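5 October 2020
Suture bench, tissue closure practice

Two closures side by side on one piece of tissue, black suture throughout. The slanted cut on the left has two knots. The straight one on the right has three, one above another, and the edges are pinched closed.

Tails are uneven. The lower knot on the left has long thin ones, the upper one is cut short. I want one tail length for everything before we compare sets. Kimutai suggests trimming at the end of each row.

Staining at upper left, dark reddish brown. Noted on the sheet for piece 37.

To do: reorder suture from Visser, copy the March spacing notes into this book, ask Adanech for a second reading of the left side.
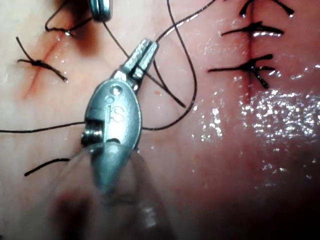

Lucía Campos: I'd put a third knot in the slanted one before anyone scores it. Two against three isn't a fair comparison.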